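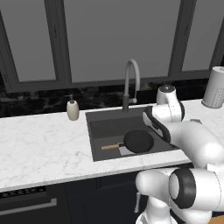
I've been writing manipulation code for 7 years now, and I have a grumpy opinion to share before the year is out. We spend way too much time arguing about policies and planners, and hardly any on the boring software that tells us what our robot was looking at when it messed up. I mean the replay viewer, the log scrubber, the thing you open at 11 at night with cold coffee because the success rate dropped and you have no idea why.

Let me back up a little. Our kitchen setup runs in a simulator, and the jobs are the usual household stuff around a counter and a sink. For most of the fall we graded it the way everybody does. Run 200 episodes, get one number out the other end, put the number in a chart, feel good or bad depending on which way the line goes. We kept the results in Wiltero, our in-house tracker (the name was a joke once, I've forgotten the joke), and Wiltero is wonderful at charts. It's pretty terrible at showing you a single frame from a single run.

So when a new grasp planner, Priton, came in and scored worse than the old one, guess what happened? Three weeks of meetings about the planner! People had theories about sampling, about collision margins, about the cost terms. I had a theory too and I defended it loudly, and I'm a bit embarrassed about that. Meanwhile all the camera streams were sitting on a disk, and pulling one up meant copying a folder by hand, running a script with a flag that had been renamed, and waiting.

When I finally sat down and wrote a dumb little viewer (651 lines, most of them button code), I got a very different picture of the problem. 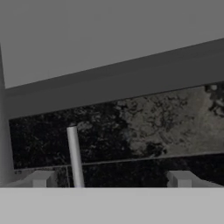
A gripper-level view is a strange place to live. You look out past the fingertips and the world is mostly big flat gray shapes, a slab of dark speckled texture, maybe one slim white thing standing up that you'd recognize instantly from across the room and can't place at all from here. Our perception module had been tuned by people looking at the nice wide view, me included. From out there everything has a name. Up close, half of what fills the view is structure and backdrop, and I don't think any of us had really taken that in.

And once you can flip between the two views at the same timestamp, the conversation changes. I went through a big pile of failures in one afternoon and stopped caring about my cost-term theory somewhere before dinner. A lot of the bad runs had a perfectly sensible plan made from a bad pose estimate. Some had a good pose estimate that got used too late, after the arm had already moved on. A few really were the planner's fault, to be fair to the people I'd been arguing with! But you'd never sort those out from a single success rate, they all come out as a zero in the same column.
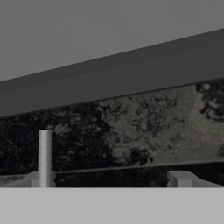 A close-up view from the simulated run, with the white cylinder left of center.

I know the pushback, because I've made it myself. Tools don't get published, tools rot, and whoever builds the viewer ends up supporting the viewer forever. All true. Mine broke twice in its first month and I got the messages both times. There's also the argument that you can't watch everything, and we do have 3,566 logged episodes by now, so no, I'm not going to sit there and watch them all with popcorn.

But you don't have to. What I'd like is for every failed run to be one click away from the number it drags down, with the close view and the wide view side by side and the plan drawn on top. Make it so easy that people look before they've picked a theory. Dimitriou, the scheduler we use for the nightly jobs, can already tag failures by stage, so a first version would be maybe a week of somebody's time. I've asked for that week in the December planning round and I'm told it's "under discussion," next to a much bigger request for more compute.

I'd take the week over the compute. If you're running something similar and you've already got a viewer you like, please tell me what it does when the camera clock and the joint clock disagree, because mine just picks one and hopes.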